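5.2 Fehlgriffe bei geschlossenen Fingern

Der häufigste Abbruchgrund in der zweiten Versuchsreihe war ein Leerhub: Der Arm fährt über den Stoff, senkt sich ab, hebt wieder an und meldet einen gegriffenen Zipfel, obwohl sich zwischen den Fingern kein Gewebe befindet. In der ersten Reihe mit Frotteeware war dieser Fehler nicht aufgetreten. Wir haben ihn deshalb zunächst der Griffpunktschätzung zugeschrieben, die auf glattem Baumwollstoff weniger Struktur vorfindet.

Die Auswertung der Protokolle durch Gerrit Timmermans ergab eine andere Ursache. Der Öffnungsbefehl an den Greifer und der Fahrbefehl an den Arm werden in der Steuerung von Todent über zwei getrennte Kanäle abgesetzt. Bleibt die Quittung des Greifers aus, so wartet der Arm nicht, sondern beginnt nach Ablauf der Zeitschranke mit dem Absenken. Die Finger sind dann noch geschlossen und drücken mit der Spitze auf die Falte. Da die Kraftschwelle am Handgelenk für dickere Ware eingestellt war, wurde der Druck als regulärer Kontakt gewertet. Der anschließende Schließbefehl lief ins Leere, und die Steuerung las die geschlossene Endlage als erfolgreichen Griff eines dünnen Stoffes.

Abbildung 3 gibt den Blick der Handgelenkkamera auf ein grünes Textil wieder. Die beiden Finger liegen eng aneinander, die Spitze steht dicht über dem Stoff und weist auf die breite Falte in der Bildmitte. Links verläuft eine Naht mit einem kurzen rotorangen Fadenstück. Solche Stellen sind für die Bewertung eines Fehlgriffs von Bedeutung, weil eine aufgesetzte Spitze an Nähten und Öffnungen hängen bleiben und das Gewebe beschädigen kann.
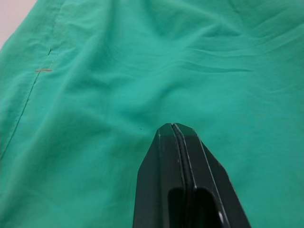 Abbildung 3: Geschlossener Greifer über grünem, locker aufliegendem Stoff, Ansicht der Handgelenkkamera.

5.3 Gegenmaßnahmen

Auf Vorschlag von Maarten Verhoeven wurde die Freigabe des Absenkens an die gemessene Fingerweite gekoppelt. Fehlt die Rückmeldung, hält der Arm oberhalb des Stoffes an und fordert den Öffnungsbefehl erneut an — nach drei erfolglosen Versuchen geht die Zelle in den Sicherheitshalt. Die Kraftschwelle wird nun je Warengruppe geladen.

Offen bleibt die Erkennung sehr dünner Lagen. Die Fingerweite allein unterscheidet eine einzelne Stofflage nicht zuverlässig von einem leeren Griff. Für die Versuche bei Prondholm ist daher ein zusätzlicher Bildvergleich nach dem Anheben vorgesehen.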